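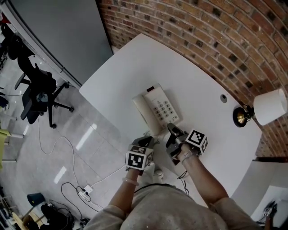 Desk with a white corded telephone, two hand-held grippers at work.

Brollham Gossip Headlines
README, revised March 2022

What you're getting

A collection of 2000 celebrity gossip headlines with the first paragraph of each item, taken from the archive of the Steltalano entertainment column and typed or pasted into one table. Each row carries a headline, the paragraph under it, a topic tag, and a "did it hold up" label. The last column is the reason people ask for the set, and it's the one I trust least. Please read the section on labels before you build anything on it.

Where the text came from

Steltalano ran for years as a daily roundup: who was feuding, who had dropped a diss track, who was supposedly walking off a tour. Manaia Tomoana ran the column in its later period and gave us the archive with permission to share it for study. We didn't scrape it. We got a folder of text files with inconsistent names, and a second folder that mostly repeated the first.

Duplicates were removed by matching headlines. That missed the ones where an editor changed a word and ran the same story again the next day. Expect leftovers, especially in award season.

Columns

id: a number, no meaning beyond order of entry.
headline: as printed, including the all-caps ones.
lede: first paragraph only. Links are gone.
topic: one of 14 tags (feud, breakup, new music, awards, fashion, and so on).
held_up: yes, no, or unclear.
labeler: initials of whoever made the call.

The topic tags

They overlap badly. A rapper insulting another rapper's sneaker deal at an awards show could be feud, fashion or awards, and we let labelers pick one. Glenys Sedgwick wanted multiple tags per row. She was right, and we didn't have the time. If your model scores well on topic, my first guess would be that it has learned which labeler likes which tag.

The held_up label

The idea was simple enough: go back later and see if the rumor was true. In practice a gossip headline often doesn't claim anything. "Is she over him?" can't be right or wrong. Lacey Clegg and Reece Clegg did most of this work, and their instructions were to mark questions as unclear unless the paragraph made a firm claim. Reading their rows now, I don't think either of them stuck to that, and I wrote the instructions, so I know how loose they were.

A second problem is where the checking was done. To decide if a breakup was real, labelers searched for later coverage, and later coverage was usually other gossip sites quoting each other. A "yes" means the story got repeated by somebody who sounded sure. I would not call this a truth label in a paper. Someone already has, using the early copy, and I've asked them to fix it.

We had 60 rows labeled twice as a check. The two passes agreed often on breakups and hardly at all on feuds. I'm leaving the agreement score out because a sample that small makes any number look better than it deserves.

What it might be good for

Headline style, mainly. Punctuation habits, the rhetorical question, the way a column teases five stories and delivers on two. Shirley Ackroyd used it in a class on tabloid writing at Fulley and said the students got plenty out of it -- though she had them ignore held_up completely.

What I'd leave alone

Rumor detection. Anything that ranks performers by how "controversial" they are. The column had favorites and grudges, and the count of items on a given singer tells you who the editor was bored with that month. Training a chatbot to write new gossip about real people is also off the table under the terms we agreed to.

Some rows repeat claims about real people that were never backed up. They're there because the column printed them. Don't quote them as fact.

Known problems

Curly quotes turned into junk characters in the older rows.
Some ledes stop mid-sentence.
Stage names are spelled several ways and we didn't merge them.
The Shibata export drops the labeler column. Use the main table.

Versions

Version 2 is the current one. Version 1 had the topic and held_up columns swapped for part of the file. If you downloaded it, delete it.

Corrections go to Glenys. She plans to work through them in April -- I've seen the pile and wouldn't count on it.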